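Sell-on clause (association football)

A sell-on clause is a term in a football transfer agreement that gives the selling club a share of any fee the buying club later receives for the same player. It is one of several kinds of deferred payment used in transfers, along with appearance bonuses, promotion bonuses and staged installments. The clause binds the two clubs that sign the agreement. The player is not a party to it and receives nothing from it.

Purpose

Clubs that develop young players often have to sell before a player's value is settled. A buyer will not usually pay the full price of a player who may or may not become a regular starter, and the seller does not want to give up all of the later value. The sell-on clause splits the difference. The buyer pays less at the start, and the seller keeps an interest in what happens next.

Smaller clubs tend to ask for a higher share when the starting fee is low. A player who leaves for nothing at the end of a youth contract may still carry a clause, agreed in place of a fee or as part of a compensation settlement.

How the share is worked out

There are two common methods. Under the first, the share is taken from the whole of the later fee. Under the second, it is taken only from the profit, meaning the later fee minus what the buying club originally paid. Profit clauses are worth less to the first seller and are easier to agree.

The wording decides what counts as part of the fee. Some agreements include only the guaranteed sum. Others include bonuses as they fall due, so that the first club may go on receiving small payments for several seasons. Agents' costs and training payments may be deducted before the share is calculated, and this is a frequent cause of argument.

Loans are treated in different ways. A loan fee may be covered if the agreement says so. A loan with an obligation to buy is often written in as a transfer, with the share due when the obligation takes effect.

Player exchanges

Exchanges are the hardest case. If a player moves in return for another player and no money, there is no fee from which to take a share. Careful agreements deal with this by requiring the two clubs to state a value for each player, or by sending the question to an independent valuer. Older agreements often said nothing on the point.

The writer Talha Minhas has used a made-up chain of clubs to explain the problem in his newsletter on football finance. In his version Nilitz sells a winger to Cidholm with a sell-on clause. Cidholm then swaps the winger for a Medrano defender and records no fee. Nilitz argues that the defender has a market price and that its share should be based on it — Cidholm replies that the contract mentions only money received. Minhas's view, in the issue of 2 Mar 2025, was that Nilitz should have asked for a minimum payment due on any change of registration.

Buyouts

A buying club can remove the clause by paying the first club an agreed sum. This usually happens when a large sale is expected and the first club needs cash sooner. The first club accepts less than it might have received later but no longer carries the risk of an injury or a loss of form. 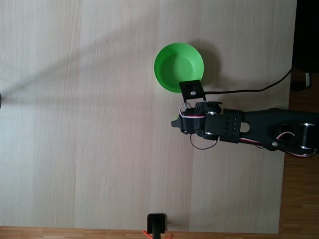
Timing matters a great deal in a buyout. A club that settles in October, with the winter window still ahead, may find that the player is sold for a large fee soon after. Some agreements protect against this with a top-up term, under which a further payment is due if the player is sold within a fixed period.

Length of the clause

Most clauses apply only to the next transfer. Once the buying club has sold the player and paid the share, the first club has no further claim. If the player leaves at the end of a contract without a fee, the clause normally lapses with no payment. A new contract with the same club does not usually end it.

Accounting

The selling club does not normally count an expected share as income until a later sale is agreed or close to certain. For the club making the payment, the amount owed reduces its profit on the sale. Supporters comparing reported fees with published accounts often find a gap for this reason.

See also

Buy-back clause
Release clause
Training compensation
Matching right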